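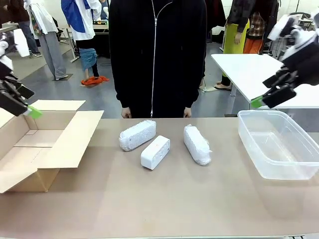

Zendia tests soft fingertips on two-arm packing line

Zendia, the contract packing firm, has spent 3 weeks comparing gripper fingertips on a two-arm robot at its Shehata site, and says it will settle on one supplier by December.

The trial pits the firm's existing hard rubber pads against a softer green pad from Surnoline. Both were fitted to the same pair of arms and run with the same controller, made by Tarus. The work was moving small boxed electronics, some in bubble wrap and some bare, between cardboard cartons and clear plastic bins.

Each pad was due to make 3,000 picks. The Surnoline set has finished. The rubber set stood at 1,896 on Wednesday, after a wiring fault stopped one arm for most of a shift.

Bubble wrap has been the hard part, according to Gadisa Gebretsadik, who runs the trial. "The wrap gives, so the gripper thinks it has hold of something before it does," Gebretsadik said. "With bare plastic you don't see that -- it slides instead."

The green pads dropped 74 items over the full run, most of them wrapped. Zendia has not released a figure for the rubber pads and said it would wait until both runs were done.

Grip force was left at the factory setting for both. A second round, with the force adjusted for each pad, is planned at the same site.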